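Chapter 3
Building the Enclosure

A two-arm cell built in a garage or shared shop has to do with one small box what a factory does with a fenced floor. The box fixes where the arms sit, keeps cables out of their path, and gives the cameras a background that stays the same from one session to the next. This chapter covers the frame, the wall panels, the table, and cable routing. Motor wiring is left to Chapter 4.

The Plevorora cell, used for the rest of this book, is framed in aluminum extrusion. Extrusion costs more than lumber, but a rail can be loosened and moved 3 mm without drilling a new hole. That matters in the first month, when most dimensions are still guesses. The table is 86 cm wide, and both arms mount along its front edge. 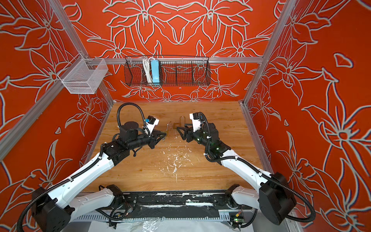
Figure 3.1. The Plevorora cell with patterned wall panels fitted. Wire-mesh baskets hang from the rails; a padlock and a second shackle stand on the table between the grippers.

Two features should be noted before any metal is cut. First, storage goes up. The long basket on the top rail holds the power strip and the coiled white cables, leaving the tabletop to the work. Second, each arm carries its own corrugated conduit. Leave enough slack for the wrist to reach its limits – a conduit that pulls tight will load the joint and show up later as a position error.

Wall panels are a separate decision. They should lift out without disturbing the frame, so that one pattern can be swapped for another between sessions. Section 3.4 gives a panel mount that allows this.

Before starting Section 3.1, measure the reach of both arms at table height and mark where the two areas overlap. All later dimensions are taken from that overlap.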